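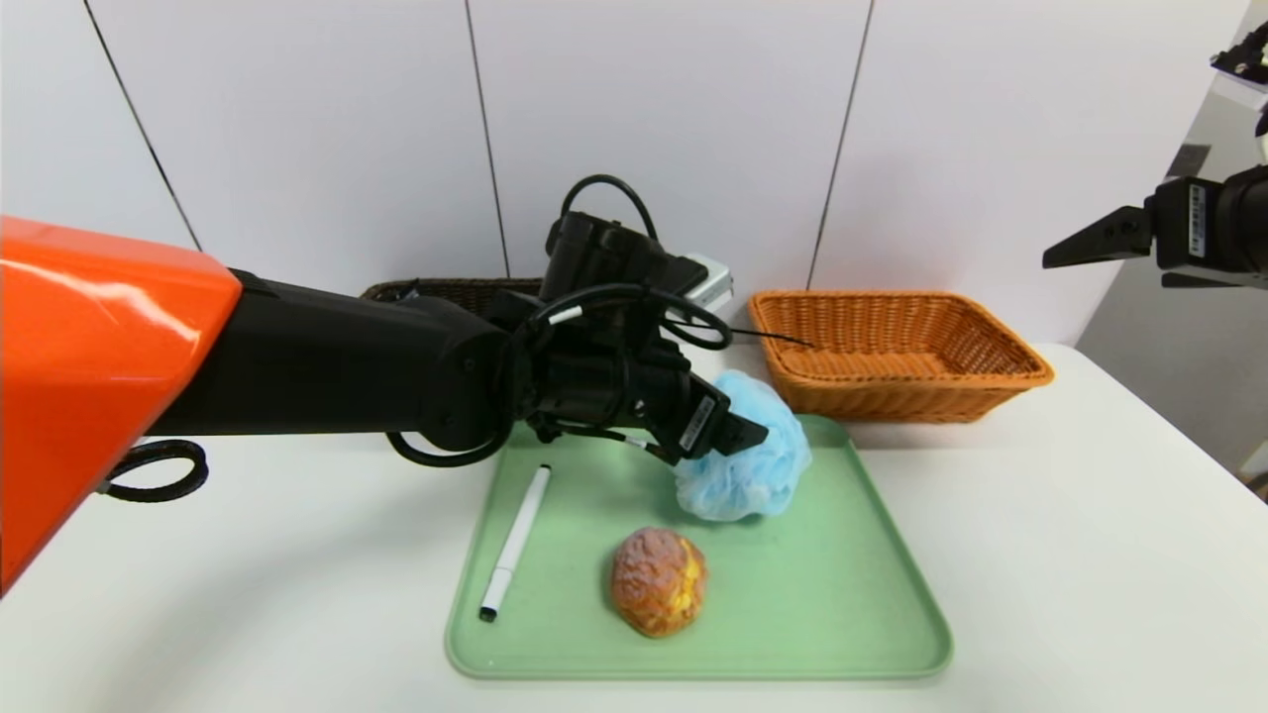
Pindell, August

Clemero: The Salt Road -- Frequently Asked Questions

I get a lot of email about this game, most of it very nice, and most of it asking the same dozen things. So I finally sat down and put the answers on one page. If yours isn't covered, the contact form still works.

What kind of game is it?
An old-style point-and-click adventure set in 1892. You play a customs clerk who gets sent to the port of Kulstead to find out why the salt tax stopped coming in. There's a lot of talking, a lot of snooping in ledgers, and one boat chase I'm still a little proud of.

Can I die?
Yes, but the game puts you right back to the moment before you did the dumb thing. I grew up on adventures that killed you for opening the wrong door and I loved them, but I don't have the patience anymore.

How long does it take?
My testers took between six and eleven hours. If you read every ledger (you don't have to!) add a couple more.

What's the maximum score?
It's 846. You can finish with a lot less. The last few points come from really out-of-the-way stuff, like returning the lamp oil to the chandler after the fire. Please don't write to me about the goat. The goat is worth two points and you get them in chapter three or you don't get them.

I'm stuck at the counting house. The clerk won't let me upstairs.
Everybody gets stuck there. Go back to the ferry landing and ask about the tide, then show him the blue receipt. If you don't have the blue receipt, it's in the coat, and if you sold the coat you can buy it back for 55 pence. He wants pence too, so don't trade away your last coins.

What's the code for the harbor safe?
1731. It's carved on the cornerstone of the chapel, and I know the carving is hard to read on a small monitor. Turn on the "large text" option and it gets a close-up view.

My saves disappeared after the update!
They're still there -- the game just looks in a new folder now. Open the old Clemero folder, copy everything that ends in .sav, and paste it into the new one. Saves from the demo won't work in the full game, sorry.

The music stutters on my laptop.
Go to Options, then Sound, and set the buffer to High. That fixes it for most people. If it doesn't, send me the log file and tell me what sound card you have.

Is Sial in this one?
She is! She shows up in chapter four, older and a good bit grumpier. You don't need to have played the first game to follow her story, although a couple of her jokes will land better if you did.

Can I stream it or put up a walkthrough?
Go right ahead, no need to ask. I'd be grateful if you put a spoiler warning on the last chapter.

Will there be a boxed version?
I'd love to do one, with a cloth map and everything. The quotes I got for the map were scary, so for now it's download only.

Are you working on a third game?
I have a notebook and half a plot. Ask me again when the French translation is done.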